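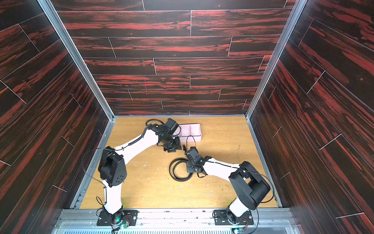

Clovel, August

4. Storage and wear of leather belts

4.1 What households reported

The survey form was mailed to 2000 households in Clovel and Hakham. It asked how belts were kept between wears, how long each belt had been owned, and why the last one had been thrown out. Shoes, bags and watch straps were covered on the same form and are dealt with in the next section.

Hanging from a hook or rail was the most common way of keeping a belt. Leaving it threaded through the trousers came next, and was more usual among people who wore the same belt to work each day. Coiling was the third method. People who coiled their belts mostly kept them in a drawer, and many had learnt the habit from a parent.

The reasons given for throwing a belt out had little to do with where it had been stored. Torn or stretched holes led the list, followed by cracking on the grain side near the buckle, and then by a change in waist size. Fading was mentioned mainly in Hakham, where wardrobes in the older houses often stand opposite a north-facing window. Mould was reported in both towns after the wet summer.

4.2 Coiled storage

Repair guides disagree about coiling. The Pridora care booklet advises against it for any strap thicker than 4 mm, on the grounds that a tight bend held for months will set the fibres. The Igwe booklet allows it if the coil is left open in the middle. Neither cites a test. A black leather belt coiled in overlapping loops, with the centre left open, is shown in Figure 2.

We asked owners to flex each belt by hand and note any cracks away from the buckle and the holes. Belts kept in a coil did not show more of these than belts kept on a hook. They did keep a curve when laid flat, and some owners found this a nuisance when threading them. Conditioning mattered more. Belts treated with any cream or wax in the past 14 months were reported as supple far more often than untreated ones, however they were stored.

Figure 2. Black leather belt, coiled.

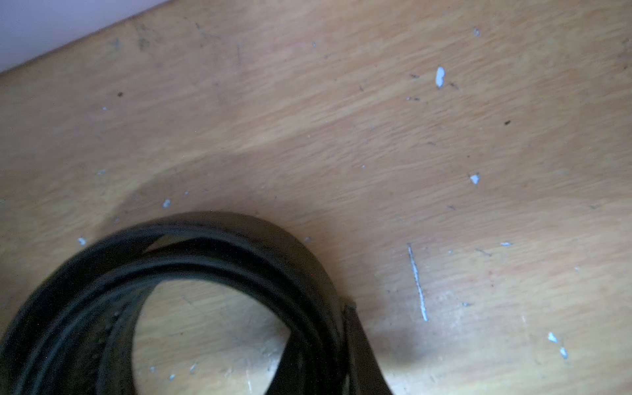 One respondent in Hakham wrote that the question about storage missed the point, as every belt she had owned had failed at the same hole, and that a saddler had fixed the last one by trimming the buckle end and stitching it again. Similar remarks came back on other forms, and the wording will be changed to ask about repairs before disposal.

Owners' reports of cracking were not checked by a second person. Plaited belts and those with a bonded core were left out of the comparison.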